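3.2 Listening conditions in the Istberg recordings
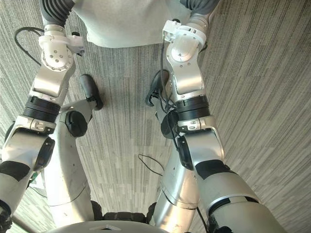
Figure 2. Two jointed arms reaching toward a person.

Sigrun Rønning wrote the choral cycle Istberg for 23 singers and no conductor, so each entry must be taken from the breath of a neighbor. We compared 30 recorded rehearsals and marked every late entry. The distance between singers mattered more than we expected. When they stood within reach of one another, as the person and the two arms nearly do in Figure 2, late entries were rare — also in the slow third part. On a carpet floor, like the striped one there, the breath was harder to hear.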